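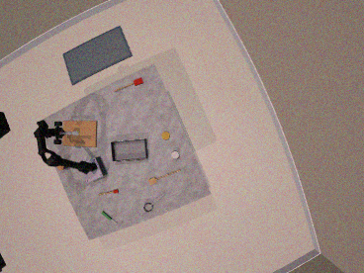 Yareli Figueroa

Print | E-mail

I finally baked my grandmother's rye loaf this weekend, and I'm so happy with it! Two days of feeding the starter, 865 grams of flour, and a crust that crackled all through dinner - my brother ate the heel before I'd even found the butter. Next time I want more caraway (she always used a heaping spoonful) and a longer rise overnight. If you've been putting off sourdough since June, start tonight!

Search this blog... Go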